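## Garment task, week 11

The club's hanger task is finally at the stage where the numbers mean something. We have 144 clean demonstrations out of 2,000 planned, which sounds poor until you consider that most of August went on calibration. Gisela Escobar rewrote the logging script on Saturday and it now writes joint states and gripper commands to the same file, with one clock. Before that we were aligning by hand, and I threw out everything recorded under the old scheme.

The task as written for the Grullport round: two arms, a rack, one shirt on a plastic hanger. Take the hanger off the bar without dragging the shirt, place it on the table, return to home. Time limit is 90 seconds. Scoring is per stage, so a clean lift still earns marks if the placement fails.

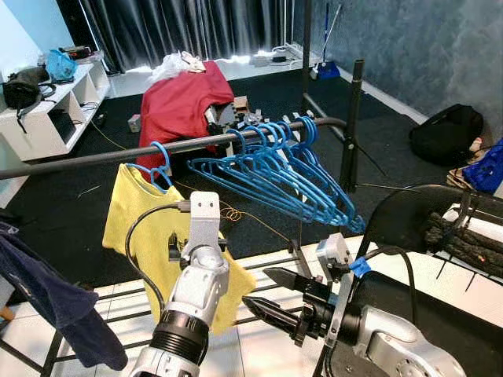
Most failures are in the approach. A two-finger gripper coming in level has to get past the shoulder of the garment before it can close on anything rigid, and the policy likes to close early and pinch fabric. I've added a wrist pitch offset of 11 degrees on the right arm and slowed the last part of the reach. Early closes are down, cycle time is up by some four seconds. Acceptable.

Cable routing is still a nuisance. Wrist rotation past the soft limit loads the connector, so the limit stays where it is until Nakeck ships the longer lead. Anyone driving the arms should keep an eye on it.

Still to do:

- retrain on the 144 and compare with the Stelmakh baseline
- colour jitter in the augmentation - currently off, my fault
- move the old logs off the lab drive

Config is in the repo under `kallance/rack_v3`.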